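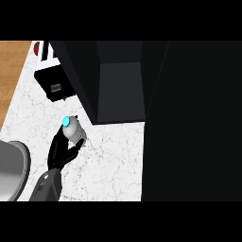
4. Collecting the Demonstrations

Kaede and I did nearly all of our collecting in the simulated kitchen, and I have to say we grew rather fond of it, marble counter, toaster and all! The bottle with the cyan cap was our main object. We recorded 390 demonstrations over 9 sessions, steering the hand ourselves each time, and Shirley Gill kindly went through them afterward and threw out 30 where the grasp slipped (mostly mine, I'm afraid). What remained went to Hadi for training, along with our notes on how we'd approached the sink side of the counter.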